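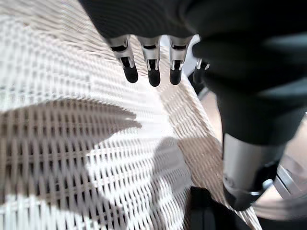 DATA CARDS / HOUSEHOLD TEXTILES

Arboleda Laundry Loads, release 2
README

Maintained by Yamuna Poojary and Wilson Paucar
Last edited 29 March 2021

Summary

Arboleda Laundry Loads is a set of written records covering the transfer of clothes and small household textiles from a basket to a front-loading washing machine. Each record follows one load from the point where the basket is next to the machine to the point where the drum door is closed or the load is abandoned. The release contains 164 loads, split into 117 for general use and the remainder held back for checking. The split is by load and does not change between minor releases.

Records describe the basket, the items, the order in which items leave the basket, and the state of the drum opening. Washing, spinning, drying and folding are out of scope. A separate set for folding is kept under the name Onero and uses a different item list.

What is in the folder

loads.csv: one row per load
items.csv: one row per item per load
events.csv: one row per change of item state
vocab.txt: the closed list of item and container names
notes/: free text, one file per load, may be blank
CHANGES: edits by release

All files are UTF-8 with Unix line endings. Fields are separated by commas. Free text in the csv files is quoted. An unknown value is written as a single hyphen. A blank field is an error and should be reported.

Containers

Containers are recorded by shape and surface. The vocabulary has three shapes (basket, tray, bag) and four surfaces (woven, solid, mesh, cloth). The line between basket and tray caused more disagreement than any other label in release 1. A deep woven container seen from straight above looks shallow, and annotators who saw it only from that side called it a tray. In release 2 both names are accepted for a woven container with a raised rim on all sides, and the two are merged when loads.csv is built. The original word is kept in the column container_raw.

Color is recorded once per container with one of the 12 color words in vocab.txt. Cream and white are separate words in the list. For a pale weave the annotator should choose the color from a part that is neither in direct light nor in shadow. Strong light turns cream strips white, and shadow turns them tan or brown. Several release 1 records gave two colors for one basket for this reason. They have been corrected.

Basket position is one of: floor, raised, tilted, on_machine. Use tilted when the rim is clearly off level, whichever way it leans. If the support under the basket can't be seen, write a hyphen in the support column and still fill in the position. 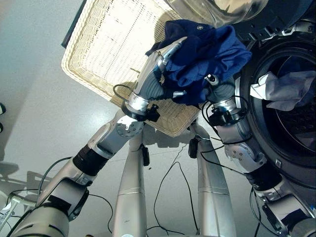
Items

An item is any separate piece of cloth. Pairs of socks count as two items if apart and one if rolled together. The item name is chosen from vocab.txt at the most specific level the annotator can defend. The levels are:

level 1: cloth
level 2: garment, linen, towel
level 3: shirt, jacket, trousers, sheet, pillowcase, and so on

A crumpled item often can't be taken past level 2. A snap, button, collar or cuff supports a guess at level 3, but a guess goes in name_guess and the level 2 word stays in name. A snap is found on both shirts and jackets, and release 1 had items that switched from one to the other halfway through a load. Leidy Guzmán went back over these and returned 58 of them to garment.

Dark items need more care than pale ones. Navy and black are separate color words. When two dark items lie together, record the seam between them as certain or uncertain in the column boundary. If a lighter patch appears at a fold, enter it under second_color and do not open a new item for it. A lining or the reverse side of the cloth will often be lighter than the face. A new item is opened only when a full edge can be followed.

White cloths at the bottom of a load are listed in the order in which they become visible. Do not reorder them afterward.

Item states

in_basket: all of the item lies within the rim
over_rim: part of the item hangs outside the rim
held: the item is gripped and at least partly clear of the pile
at_opening: the item touches or crosses the door ring
in_drum: all of the item is past the door ring
dropped: the item is on the floor

States exclude each other except for held, which may be combined with over_rim or at_opening. Combined states are joined with a plus sign and no spaces, for example held+over_rim. An item lying both in the basket and against the machine, with nothing gripping it, is over_rim until it touches the door ring.

Two items gripped together receive the same event time and a shared value in the column group. If one falls back, the group ends at that event. 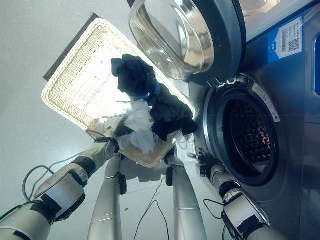 Basket in tilted position; dark garment over_rim on the machine side, white cloth in_basket.

Loading methods

The column method takes one of three values.

single: items are taken one at a time from the basket and placed in the drum
bundle: more than one item is gripped and moved together
tip: the basket is tilted toward the drum opening and the contents slide or are guided in

Method is assigned to the load, not to the item. A load that starts as single and ends as tip is marked tip, with the switch noted in the notes file. Tip loads are overrepresented in the Clullbridge part of the set, where the basket rim sits close to the height of the opening. Users who want an even mix should sample by method and site together.

In tip loads the first item to move is usually the one already over the rim. This should not be read as a general rule about how cloth behaves in a woven basket. A smooth plastic basket lets the whole load go at once, and there are few of those in the set.

Drum opening

Door state is open, closed, or part. Part is used for any door that would get in the way of an item at least as wide as the opening. The gasket is recorded as clear or caught. Caught means that cloth is lying in the fold of the gasket when the door begins to close. Small items inside the drum are not listed unless their loading was recorded. A machine that was not empty at the start has preload set to 1.

Machine make and model are not recorded. Housing color is recorded with the same words as containers.

Sites

Clullbridge: front-loading machine, light gray floor, woven basket. Direct light reaches the floor and the basket for much of the day and leaves hard-edged shadows.

Funarano: front-loading machine under a counter, tile floor, plastic and mesh baskets. Even light.

A third site was planned for April and was not used.

Annotation procedure

Each load was annotated by two people working apart. Jacqueline Huet compared the results and returned any load with a mismatch in item count or in the final state of an item. Mismatches in color alone were settled without being returned, using the lighter-area rule given under Containers. Where the two annotators still disagreed after one return, the less specific name was kept.

Event times are given in seconds from the start of the load with one decimal place. Times for at_opening are the least reliable, especially with dark cloth in front of a dark drum. Allow half a second either way.

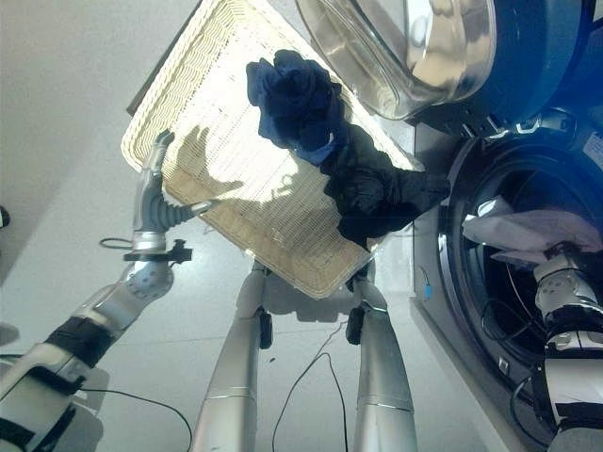
Cream woven container with two separate dark items: navy garment in_basket, black garment over_rim.

Known problems

Shadows on the weave were entered as items in two Clullbridge loads. Both are flagged shadow_error in the notes and left in place so that row numbers stay the same.

Woven surfaces can snag snaps and drawcords. Snags are mentioned only in the notes files and are likely to be undercounted.

The set has almost no bulky items. There are no comforters, no pillows and no shoes. Laundry bags appear only at Funarano.

Weights are not available. Dry weight was collected for part of release 1 with a kitchen scale, and the readings were too uneven to keep. The column weight remains in items.csv and holds a hyphen throughout.

Fiber content is taken from care labels where a label was read before loading. For all other items it is a hyphen. It should not be inferred from sheen or color.

Reporting errors

Send the load number, the item row and the proposed value to Efraín Huanca. Corrections are gathered for the next minor release and listed in CHANGES. Requests for new item names need at least three loads in which the name would apply. Requests to split tray from basket again will not be taken up in release 2.

Changes from release 1

container_raw added
boundary added to items.csv
door state ajar renamed to part
over_rim separated from in_basket
group values are now unique across the whole set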